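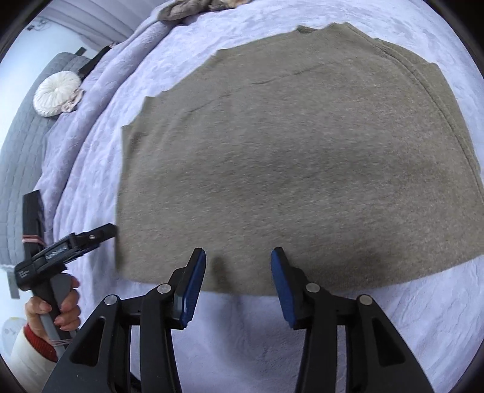

Photo: Skurkaron / course archive

Textile Care, Unit 6: Wool and other animal fibres
Kernthorpe evening course, handout for 7/26/18

What we covered last time
Cotton and linen are plant fibres and they are strong when wet. Wool is the opposite. A wet wool fibre loses part of its strength, so a heavy jumper that hangs from a line will become longer under its own weight. Please keep this difference in mind for the whole unit.

1. The fibre
Wool is a protein, similar to human hair. The surface is covered with very small scales, which all point towards the tip. When the fibres are warm, wet and rubbed together, the scales catch on each other and the fibres cannot slide back. We call this felting. It cannot be undone, although a little stretching sometimes helps with a mild case.

2. Washing by hand
Use cool or lukewarm water, and keep the rinsing water at the same temperature as the washing water. Choose a detergent made for wool. Ordinary powders may contain enzymes called proteases, and these attack protein — good for egg stains, bad for the fibre. Press the water through the garment with flat hands. Do not rub or twist it. Two rinses are normally enough.

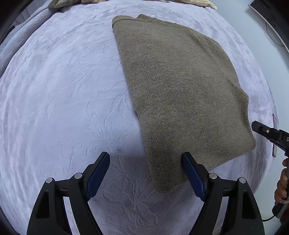

Can I use fabric softener on wool?
It is better to leave it out. Softener puts a coating on the fibre, and wool washed with a suitable detergent is soft enough without it.

3. Drying and storing
Roll the garment in a towel, press, and then dry it flat, away from the radiator. Pull the hem and cuffs gently to their old measurements while they are damp. Store knitwear folded, as hangers leave points at the shoulders. Clothes moths prefer wool with food or sweat on it, so wash everything before you put it away in May.

Homework
Read chapter 8 in the course book, pages 12 to 28. Bring one care label from home and write down what each symbol means. The Tiêu yarn samples must go back in their box — the next group needs them too.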